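Dimley Community Compost: Your Questions Answered

We love getting questions about compost (really, keep them coming!), and the same few turn up every spring when the lids come off and people have a good look at what winter left them.

What can I put in?

Fruit and veg scraps, coffee grounds, tea leaves, crushed eggshells, dead flowers, grass clippings and torn-up cardboard. Leave out meat, dairy, cooking oil and anything from the cat. Citrus is fine in small amounts, whatever your neighbour told you.

How do I get the mix right?

Go for 2 parts brown to one part green by volume. Browns are dry leaves, straw, paper and cardboard. Greens are kitchen scraps and fresh clippings. If you only remember one thing, save your autumn leaves! A couple of sacks behind the shed will see you through to February.

My heap smells. Have I killed it?

Not at all. A rotten-egg smell means it's too wet and short of air, so fork it over and add a good armful of shredded cardboard. An ammonia smell means too many greens, and the cure is much the same. Give it a few days and sniff again.
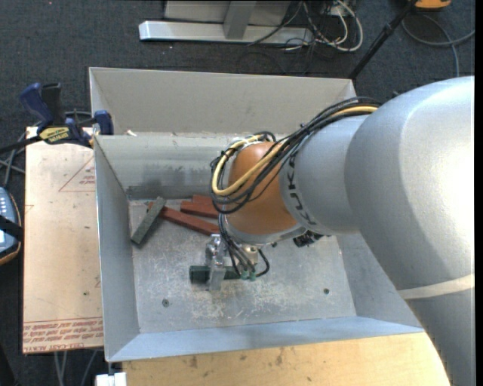
What sort of bin should I get? Almost anything that holds the stuff together and lets you reach it will do, and we've seen beautiful compost come out of old pallets, chicken wire and the black plastic Bititz tumblers that people seem to pass around the Arnine end of town. Sheet metal works too, and an open bin in plain grey metal like that one is easy to get into from the top with a fork. For the garden you'd want drainage holes in the base and a loose cover to keep heavy rain off. Bigger heaps heat up faster, so we run an 800 litre bay at the Mahasneh plot and it positively steams on cold mornings!

How often should I turn it?

Every 2 weeks if you're in a hurry, or whenever you feel like it if you're not. A heap that never gets turned still breaks down, only slower.

When is it ready?

It should be dark and crumbly and smell like a forest floor. Stubborn bits of twig and corn cob can go straight back in for another round.

Can I pick up finished compost from you?

Yes please! It's free to members while it lasts, with a limit of 40 litres per household each season. Bring your own buckets, and a shovel if you have a favourite.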